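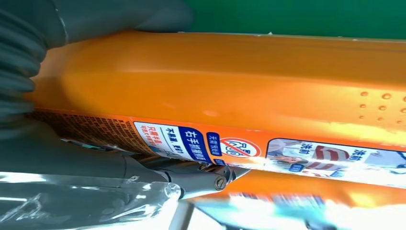

So the van finally starts in the morning again! If you read the December post you know I'd been carrying a jump pack around like a purse, and I was getting pretty tired of it. Park the Cordeiro at night, everything fine, come out with coffee and get one sad click and a dashboard lit up like a pinball machine.

The shop in Mondstead quoted me $574 for a new body control module, plus programming, plus "diagnostic time" on top. Maybe they were right, but all they had to go on was one stored code (3147, lost communication with the rear door unit) and I wasn't ready to spend that on a guess. A weak battery will throw communication codes all over the place on these vans, so I wanted to find the drain first and worry about modules after.

I started with the boring stuff. Charged the battery overnight, let it sit, checked it with the little Cutico tester. It passed, so I put the meter in series on the negative cable, latched the hood and the doors with a screwdriver so the van thought it was all closed up, locked it and went inside for lunch. You have to wait for everything to go to sleep, and if you open a door to peek you get to start over (guess how I know).

After lunch it was pulling 324 milliamps. That's a lot for a van that's supposed to be asleep!

I didn't want to pull fuses one by one because that can wake things up, so I measured the voltage drop across the top of each fuse with the meter on millivolts. Every fuse read zero or close to it until I got to the one for the rear accessories – the cargo lights, the rear wiper and the door unit. Pulled that one and the draw fell right off.

Then I spent a whole evening being wrong. I had decided it was the wiper motor. Took the trim off, unplugged the motor, no change. Unplugged the lights, no change. I texted Eirini Tzavaras, who used to do wiring on delivery trucks, and she wrote back one word: "boot." As in the rubber boot where the harness crosses from the body to the back door.

She was right, of course. I slid the boot back and two of the wires had worn through their insulation right where they bend, and there was green crud on the copper. One was the data line and the other was the power feed, so that explains the code and the drain in one go. I cut back to clean wire, spliced in new pieces with some extra slack, staggered the joints so the bundle would still fit in the boot, and used heat shrink with the glue inside.

Cleared the code with the Flarkier, which took three tries to connect (it hates my phone, I've complained about that before). The code hasn't come back. I still need to put the door trim back on, and I'm short two of the plastic clips.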